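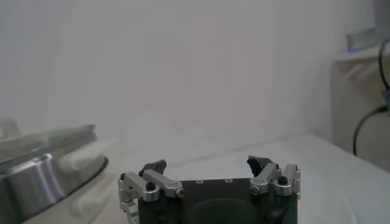 Figure 6.1 View from a camera near the gripper. The two fingers are open, with a metal object and white cloth to the left.

Chapter 6
Gathering Examples

A learning system can only be as good as the examples it is given. Earlier chapters treated those examples as a finished set, ready for use. This chapter considers how they are made. Each recorded example, called an episode, pairs what the cameras saw with the motions the arms carried out. Small differences in the placement of a plate or a lid are recorded along with the rest, and a good set contains many of them.

The main case in this chapter is the Stistdale kitchen set, which holds 2,000 episodes of simple food handling. No episode runs longer than 60 seconds. Section 6.2 describes how tasks are chosen and worded, and Section 6.3 explains how views from different cameras are matched in time.

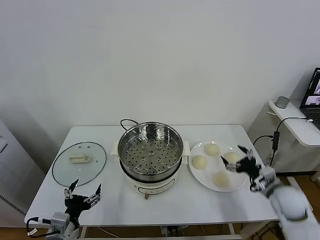 Figure 6.2 A work table with an open steamer, a glass lid, and four steamed buns on a plate. The right hand is over part of the plate.

Students should note how little of the table appears in Figure 6.1 compared with Figure 6.2. A close view shows the fingertips well but may leave out the object to be moved. The Gikadar format, introduced in Section 6.4, stores both kinds of view under a single task label.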